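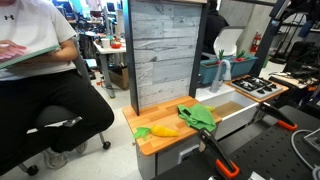 From: Bohdana Panasiuk
To: Druduvley playroom list
Date: 6 Nov 2023
Subject: Re: the play kitchen, what stays and what goes

Hello everybody,

Thank you for all the kind notes about the toy kitchen, and I'm sorry it has taken me a while to answer (the Economou household had a cold going through it and I was over there with soup more than I was home). I'll put my thoughts under the bits of the earlier message.

> I'd vote for keeping the little kitchen as it is and just giving it
> a good cleanup before the new families come. The counter still
> looks lovely to me. Could we use soap and water on it, or does it
> need oil? My mother always oiled hers.

Your mother was a wise woman! I have a butcher-block board at home and I oil it too, but with toddlers leaning on this one all morning (and, let's face it, licking it) I'd stick to a damp cloth with a drop of dish soap, then a dry one right after. Please don't let water stand along the side by the sink. The green cloth can stay with the kitchen, the kids love wiping things, but it should go home with somebody for a wash every 2 weeks. I'm happy to take the first turn.

> What about the plush food? Some of it is pretty tired, and my
> daughter says the carrot has to stay no matter what.

The carrot stays! I wouldn't dare. Plush things can go in a pillowcase, cold wash, gentle, and then lie flat on a towel overnight. I did the yellow one that way last spring and the leaves came out as floppy and cheerful as ever. If a seam is opening, put it in my mending bag on the hook and I'll see to it in the evenings.

> And the planter behind the faucet, do we want that back there?
> The little ones can't always reach it.

I go back and forth on this one. It looks so nice there, the blue box with all the green tops, and the older kids have a whole game of picking the vegetables and bringing them around to the sink. For the small ones, maybe we lift it down to the floor during the early hour and put it back afterward? Let's try it through November and see.

One more thing. The Cileck family has offered us a box of toy pans, 15 pieces, and I said yes please.

Warmly,
Bohdana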